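Bras robotisé pour la cuisine : prévoir le budget avant d'acheter

Chez Runduritz nous avons mis trois mois pour choisir notre équipement.

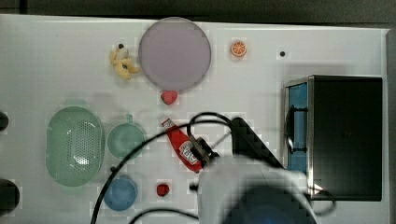 Premier conseil : ne regardez pas seulement le prix du bras. Notre devis chez Cluvelell était de 3266 euros, mais sans la pince ni la fixation. Demandez toujours une ligne séparée pour chaque pièce, et aussi pour le transport.

Mesurez la table. Il nous fallait 90 cm sur 90 de surface libre, avec la place pour les câbles. Une table trop légère bouge quand le bras accélère.

Pour les essais, prenez des objets de formes différentes : tasse, passoire, bouteille de ketchup. La vaisselle de jouet suffit bien au début.

Gardez une réserve pour les doigts de la pince, ils s'usent. Juntunen les vend par paire, Gukton seulement par lot. Vérifiez le délai avant de payer l'acompte.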